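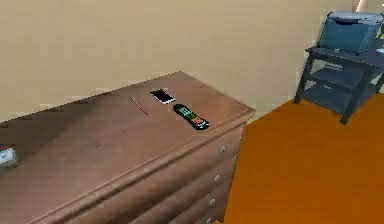 Figure 3. Dresser layout in the simulator, with the phone, the remote and a thin red stick-like object on the top.

3.2 Recording your first examples

Now for the part most people enjoy! You'll be steering the arm yourself in Ornen while it saves every move, and the model will later learn from what you did. Take your time with the first few — everyone is clumsy to begin with.

1. Open Ornen and choose the bedroom room set, then the dresser layout.

2. Pick a task from the list. "Move the remote away from the phone" is a good one to start on, as the two lie close together and you'll get a feel for careful approaches.

3. Type the instruction in your own words, the way you'd say it to a friend at home. Eetu Turunen, who wrote our first task list, likes to reword his every few runs, and we'd gently suggest you do the same.

4. Press Record, carry out the task at a comfortable pace, and press Stop once the arm is back at rest.

5. Mark the run Keep, Redo or Failed.

Note: Please don't delete failed runs. Mark them and move on — Jondia sorts them into a separate folder, and they come in handy when you test the model later on.

6. Press Shuffle to shift the objects before the next run. Aim for 37 kept runs per task before you switch to another.

Caution: A single run holds at most 2000 steps. Past that, recording stops by itself and the run can't be saved, so if you've been dithering over a grasp for a while, it's kinder to yourself to start again.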